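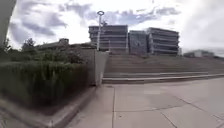 图2 户外场地的台阶一侧。路缘沿种植区延伸到混凝土墙脚，墙右侧为宽台阶。

3 任务、场地与判定

3.1 任务的选取

本文关心的问题较窄：一台已经能买到或租到的机器，在没有研发人员陪同的条件下，能不能把一件日常杂务从头做到尾。所谓从头做到尾，指从机器接到指令开始，到场地或物品处于使用者可以接受的状态为止。抓起一只杯子不算洗了碗，扫过一块地面也不算扫完了地。已有工作多以单个动作的成功率作为指标，这种指标便于比较算法，但使用者很难据此判断自己还要留下多少活。

我们从家庭和小型车间的日常记录里选了7项任务：收拾餐桌并装入洗碗机、叠放毛巾、把散落的零件按格归盒、擦拭工作台、室内倒垃圾、户外清扫铺装地面、把料箱从一栋楼送到另一栋楼。前五项在室内进行，后两项在户外进行。把户外任务列进来有两点考虑。其一，车间和住宅的杂务经常跨出门口，垃圾要送到楼外的收集点，料箱要在楼与楼之间周转，门前地面也要有人扫。其二，室内任务与户外任务的难处不同，前者集中在手上，后者集中在地面、边界和高差上，只测其中一类，得出的结论容易偏。

选取时排除了两类任务。一类是需要持证操作的，例如动火和登高。另一类是结果难以由旁人判定的，例如照看儿童。做饭也没有列入，原因是菜品质量的评分在预备阶段分歧很大，评分员之间对“熟了没有”能达成一致，对“能不能上桌”则不能。

3.2 参试机器

参试的3台机器分别记为Idine、Bronwood和Brevmont，名称沿用其产品系列名。Idine是轮式清扫机，带侧刷和集尘箱，可在室内外使用，没有手臂。Bronwood是双臂轮式平台，末端为平行夹爪，负责全部需要抓取的任务。Brevmont是四足搬运平台，背部可固定一只料箱，自身不能装卸。

三台机器均采用出厂软件，参数调整仅限于说明书列出的项目。任务描述和场地地图由试验人员按说明书录入，录入时间计入人工时间。我们没有为任何一台机器重新训练模型，也没有请厂商派人到场。这样做会使结果低于厂商演示的水平，但与一般用户的处境更接近。

各机器只参加其硬件允许的任务。叠毛巾不安排给清扫机，这一点不需要试验来说明。因此后文的比较以任务为单位，不对三台机器排名。

3.3 室内场地

室内任务在Weerasinghe园区的一间样板厨房和一间装配间进行。厨房的家具位置每次试验前恢复到地面标记处，餐具的摆法则由试验人员按抽签结果布置，同一摆法不重复使用。装配间保留日常使用状态，试验安排在下午停工以后，台面上的工具不做清理。预备试验表明，清空台面会使擦拭任务变得过于简单，机器只需走一遍往复轨迹即可通过，而实际使用中擦台面的大部分时间花在挪东西上。

照明采用房间原有灯具。厨房靠窗一侧傍晚光线变化较大，这一侧的试验在时间上错开，各机器遇到的光照条件大致相当。

3.4 户外场地

户外任务在同一园区的广场上进行，试验集中在October前后，记录用日志以月份为单位归档。广场以大块浅灰色混凝土板铺装，板间有接缝。选择这一场地，是由于它在很短的距离内包含了三种对机器要求差别较大的区域：大面积平整铺装、与种植区相邻的路缘，以及宽而浅的台阶（图2）。

清扫任务的工作区由铺装区和路缘带组成。铺装区对清扫机来说比较容易，行驶路线可以取长直的往复线。路缘带较难，难处在于落叶和细土容易积在路缘根部，侧刷要贴近边缘才能带出来，而植物的茎叶可能伸过路缘，被测距传感器当作障碍。人工清扫时，清洁人员会用扫帚把枝叶拨开再扫，或者直接从枝叶下面扫过去。机器没有这一动作。

台阶不列入Idine的工作区，但列入评分表。使用者看到的是一整片地面，台阶没有扫，这片地面就没有扫完。预备试验时我们曾把台阶从评分表中删去，清扫任务的完成率随之上升很多，而负责该区域的清洁人员并不认为工作量减少了，她们仍然要带着扫帚过来一趟，顺手就把路缘根部也扫了。正式试验恢复了台阶一项。

料箱运送任务的路线全长500米，起点为装配间门口，终点为广场另一侧楼内的收货台，途中上一段台阶，再沿铺装地面走到终点。路线中没有机动车道。轮式的Bronwood允许改走坡道，坡道使路线变长，但不限制时间。Brevmont按直线路径走台阶。路线上的行人不做疏散，试验人员跟在机器后方，只在机器或行人可能受到伤害时介入。 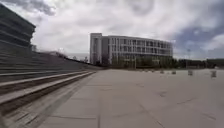 图3 户外场地的开阔一侧。左侧为阶梯，右侧中距离处有一排矮柱。

开阔一侧的地形（图3）看上去对机器最为有利，实际记录的停机却有不少发生在这里。一个常见的情形是定位漂移。机器依靠周围的竖直结构来校正位置，在铺装中部，近处可用的结构很少，阶梯、矮柱和远处的楼都在较远的地方。人在这种地方走路不会迷失方向，机器的位置估计则会缓慢偏开，等它接近矮柱时，地图上的矮柱与传感器测得的矮柱已经对不上，于是停下等待确认。

矮柱本身还带来另一个问题。它们的高度低，Bronwood的主传感器装在立柱上部，近距离时矮柱落在视野下方，需要靠底盘上的一圈近距离传感器来补。后者的测距范围短，机器为此降速通过。降速并不影响任务完成，但在人工时间的统计里，跟随人员多花的时间都要算进去。

天气没有加以控制，只规定降雨时不开始新的试验。阴天与晴天的差别主要体现在台阶边缘的识别上。混凝土台阶的踏面与立面颜色接近，光线平的时候对比弱，Brevmont有时把相邻两级当成一个斜面，落脚时才由足底的力反馈纠正过来。纠正动作会使背上的料箱晃动，因此评分表中加入了料箱内物品是否移位一项。

3.5 判定方法

每项任务由2名评分员独立判定，评分员不参与机器操作，也不知道当次试验是否有过远程介入。判定分为完成、部分完成和未完成三级。完成指使用者不需要再做任何事。部分完成指使用者还需要补做，但补做的工作量少于从头做一遍。其余为未完成，机器造成额外收拾工作的，无论主体任务做得如何，都归入此级。两名评分员意见不一致时，取较低的一级，不再复议。

这一规则偏严。有一次收拾餐桌，餐具全部装进了洗碗机，但一只碗口朝上，评分员判为部分完成，理由是洗完以后碗里会积水，仍要有人来倒。我们保留了这个判定。对操作算法而言，这只碗的摆放误差很小，对使用者而言，它意味着要打开门检查一遍，而一旦要检查，省下的时间就不多了。

人工时间单独记录，包括录入任务、看护、排除故障、补做以及把机器送回充电位置所用的时间。看护时间的计法有过争论。有意见认为看护人员可以同时做别的事，不应全部计入。我们的做法是在装配间和厨房只计看护人员被迫放下手头工作的时间，在户外则全部计入。户外场地有行人经过，跟随人员实际上不能做别的事。

每项任务对每台适用的机器重复7次。次数不多，所以下文不做显著性检验，只报告各级的分布和逐次记录中反复出现的原因。对于只出现过一次的故障，除非造成了人身风险，一般不展开。

3.6 户外任务的初步结果

清扫任务中，铺装区的覆盖情况良好，评分员对大面积部分很少提出意见。扣分集中在路缘根部和板间接缝。接缝里的细沙经一次清扫往往只带出表层，第二遍可以改善，但出厂程序按面积规划路线，不会对接缝加扫。路缘带的情况与预备试验相同：植物伸出的地方，机器绕开一段弧线，弧线与路缘之间留下一条没有扫到的窄带。把避障距离调小以后窄带变窄，侧刷缠住细茎的次数增多，需要人来剪。两种设置下的人工时间相差不大，正式试验采用了出厂设置。

由于台阶一项无法完成，清扫任务没有一次被判为完成，多数为部分完成。这个结果可以预料，也确实不说明清扫机性能差。就平整铺装而言，Idine已经可以替代人工，清洁人员在访谈中也表示愿意把这一部分交给它。她们同时提到，扫大面积本来就是这项工作里较快、较不费腰的部分，剩下的台阶和边角才是费力的地方。也就是说，机器先接走的是容易的那一段，人剩下的活在时间上减少了，在单位时间的劳累程度上反而提高。这一点在以完成面积为指标的评价中看不出来。

运送任务的情形有所不同。Brevmont能够上台阶，多数试验走完了全程，停顿集中在两处：台阶下方的起步点和收货台前的门。起步点的停顿来自台阶检测，机器在台阶前反复调整身体朝向，直到最下一级的边缘与身体基本平行才抬腿。收货台前的停顿则与行走无关。门需要拉开，Brevmont没有手，只能等人。试验中门总是由路过的人或跟随人员打开，按照判定规则，跟随人员开门计入人工时间，路人开门不计，但在日志中注明。

Bronwood有手，可以开门，也可以自己把料箱搬上收货台，却上不了台阶。它绕行坡道，开门的动作较慢，夹爪需要多次尝试才能握稳门把手。有3次试验在门已经拉开一条缝之后因为手臂回撤过早，门又合上。把两台机器的长处合在一起就能完成任务，不过现有产品之间没有交接料箱的办法，两台机器也不能互相告知位置，交接仍要由人来做。

料箱内物品的移位主要出现在台阶段。装满的料箱移位少，半满的料箱移位多，空隙处垫上布以后明显好转。垫布由人完成，所需时间很短，我们把它计入任务录入时间。车间人员对此没有异议，他们平时用手推车送料也会垫。

3.7 与室内任务的比较

室内任务的逐项结果见第4节，这里只说明两类任务在失败方式上的差别。室内任务失败时，多数表现为慢和不彻底：毛巾叠了但边没有对齐，零件归了盒但有一两只混格，台面擦了但绕开了工具底下的一圈。机器很少停下求助，它按照自己的判断认为已经做完。户外任务失败时，多数表现为停下等待。停下对安全有利，对使用者来说却要求有人随时能走过去，而户外距离较长，走过去本身就是一笔时间。

因此，同样被判为部分完成，两类任务给使用者留下的负担不一样。室内的负担是检查，户外的负担是应答。检查可以攒到一起做，晚饭后看一眼厨房即可。应答不能攒，机器停在广场中部的时候，料箱也停在那里，收货一方在等。试验中有车间人员在等了一会儿之后自己走出去把料箱抱了回来，这次试验记为未完成。

3.8 局限

场地只有一处，铺装平整，台阶宽而浅，属于条件较好的户外环境。窄而陡的楼梯、破损路面、积雪和夜间作业均未涉及，本节关于Brevmont上台阶的结果不应外推到这些条件。重复次数有限，定位漂移一类与位置有关的故障可能因路线的选择而被放大或缩小，换一条贴近阶梯的路线，停机次数也许会减少，我们没有单独检验。

三台机器的软件在试验期间关闭了自动更新。其中一台的厂商在试验结束后发布了新版本，说明中提到改进了边缘清扫，我们没有用新版本重做。人工时间由同一组人员记录，他们对机器越来越熟悉，后期排除故障的速度快于前期，这对后做的任务略为有利。任务顺序在各机器之间做了轮换，但户外任务受天气影响，有几次没有按原定顺序进行，日志中已逐次标出。

另外，本文没有计算购置和租用费用。三台机器的价格差别很大，计费方式也不同，放在一起折算需要对使用年限作较多假定。人工时间的数据按任务列出，需要作费用估算的读者可以代入当地的工资水平。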